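The long way down to Perkberg

A season on the touchline with a club that forgot how to win away

The minibus leaves at eight. It always leaves at eight, except when it doesn't, and on the last away day of April it was still sat in the car park at twenty past with the back doors open and a goalkeeper asleep across two seats. Nineteen players and staff, five bags of balls, a physio table that won't fold properly. Off to Falow. Again.

Falow is where Perkberg Town's season went wrong the first time. Back in the autumn, top of the table, unbeaten, everyone starting to say the word promotion out loud. Then a wet Saturday, a penalty in the first five minutes, another before the break, and a centre half sent off for something he said to the linesman on the way to the tunnel. Lost 5-2. They did not win away again for months.

I've followed Perkberg on and off since I was old enough to see over the rail. It's a small ground. One stand with seats in, a bank of grass behind the far goal, a tea hut where the queue goes the wrong way so you end up walking back through it with a hot cup in each hand. At home they are a good side. Quick down the flanks, brave at the back, a midfield that passes it forwards. Away they're something else. Same eleven, same shape on the board, and a completly different team by the time they kick off.

Ask why and you get a different answer from each of them. The manager says it's the first goal. Concede it at home and the crowd gets you back, concede it away and heads go down. The captain says it's the pitches. The assistant says it's the travelling, stiff legs, bad sandwiches, an hour and a half with your knees against the seat in front. The full-back thinks it's luck. He might be right, he hit the post at Langlois Rovers and the bar a week later at Skeremeo, and I saw both of them and both were going in.

Skeremeo was the low one. Midweek, under lights, a nothing fixture on paper. Perkberg had most of the ball and did nothing with it. Sideways, sideways, back to the keeper. The home side had one shot in the second half, a scuffed thing from the edge of the box that hit a heel and rolled in by the post, and that was that. The bus home was silent. I know because I was on it. Somebody had a phone playing the commentary from another game and was told to turn it off, not very politely.

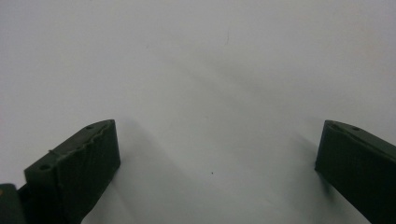
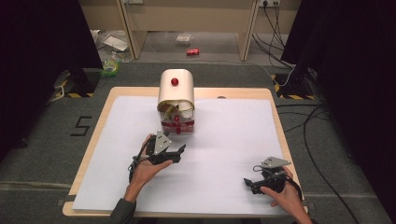
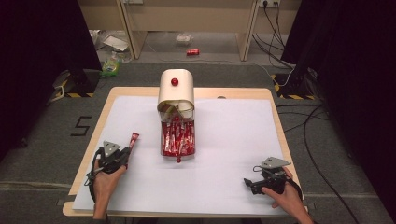
So they changed things. Small things mostly. Travelled earlier, ate when they got there. Stopped training on the Thursday and moved it to the Wednesday so the legs had an extra day. The manager dropped the high line he'd been married to all season and let his centre halves sit ten yards deeper, which they had been asking for since about the second week. The captain moved from the left of midfield to the base of it. He hated that. Still says he hates it. He's been their best player every week since.

And they stopped talking about it. That was the captain's idea. No mention of the run in the dressing room, no speeches about putting it right. Warm up, shirts on, out. The manager, who loves a speech, was given two minutes before each game and timed on it.

Langlois at theirs was first up under the new order. Nil-nil, dreadful to watch, wind straight down the pitch and the ball never on the floor. The away end, such as it was, sang all the way through. A point. You'd have thought it was a cup final. There is a kind of draw that feels like losing and a kind that feels like being let out of somewhere, and this was the second sort by miles.

Then Falow. The April trip, the late bus.

It was a bright cold day with a hard pitch, bobbly in the middle, and Falow went at them from the whistle. Three corners early on. A header cleared off the line by the full-back, of all people, who then spent a good while telling anyone near him about it. Perkberg held on, and holding on hadn't been a thing they did. In the autumn that corner goes in and it's five again.

The goal when it came was not pretty. Long throw, flick, a swing and a miss from the centre forward, and the ball sat up for the winger arriving late at the back post. Side foot. Net. He ran to the bench rather than the fans and got flattened by the substitutes. 1-0, half an hour left, and I don't think I looked at the pitch for most of it. I looked at the clock on the clubhouse wall, which was wrong.

Falow threw everybody up. Their keeper came for the last corner and won the first header too. Over the bar, just. Then the whistle, and a noise out of the away end that was far too big for the number of people making it.

What happens now is simpler. One more game, at home, against a Langlois side with nothing left to play for, which is the sort of opponent managers say they fear and players say they don't. Win it and Perkberg are in the play-offs. The tie would very likely be at Skeremeo, one leg, winner goes through. Away. Of course it is.

I went down to training to see how they felt about that and got not very much out of any of them, to be fair. The captain shrugged. The goalkeeper wanted to know if the bus would be the same bus. The manager talked for a long time about set pieces and the shape of their back four and how narrow the Skeremeo pitch is, narrower than people think, you lose a good few yards on each side and your wingers end up standing on top of your full-backs. He's measured it, pacing it out before kick-off with the groundsman watching him from the mower.

They worked on corners until the light started to go. Near post, near post, short one, near post. The winger who'd scored at Falow kept making the same run to the back stick even when the ball wasn't coming there, and each time the assistant shouted at him to hold his position, and each time he nodded and then went again.

Tickets for the home game are on sale from the clubhouse on match days and from the paper shop the rest of the week. Coach seats for Skeremeo, if there is a Skeremeo, go up on Mon 13 May. The supporters' coach is leaving at eight. They're asking people to be there by quater to.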